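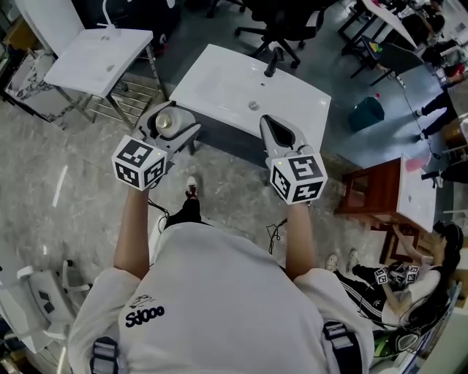
The Ferry to Mergate

By Wanda Grabowska
Jun 21, 2025

My grandfather left me a key and 710 crowns. The key had a paper label, and on the label was one word: Mergate.

I took the morning ferry. The man who sold tickets, Mr Vasconcelos, looked at the key for a long time.

"Your grandfather rented a boathouse from my mother," he said. "He paid 20 crowns a month and he never missed."

"Did he have a boat?"

"No. He had a piano."

We walked there together along the wet stones. The lock was stiff, and I had to use both hands. Inside it smelled of salt and old wool. The piano stood against the wall under a green blanket, and on the stool lay a book of songs, open at a waltz.

I cannot play. I pressed one key, then the one beside it. Mr Vasconcelos took off his hat.

"In August he left the door open," he said. "My mother used to bring her chair."

I asked him if she still had the chair.

Recent stories
- The Baker of Nilberg
- Wedavine in Winter
- A Letter for Sibusiso Baloyi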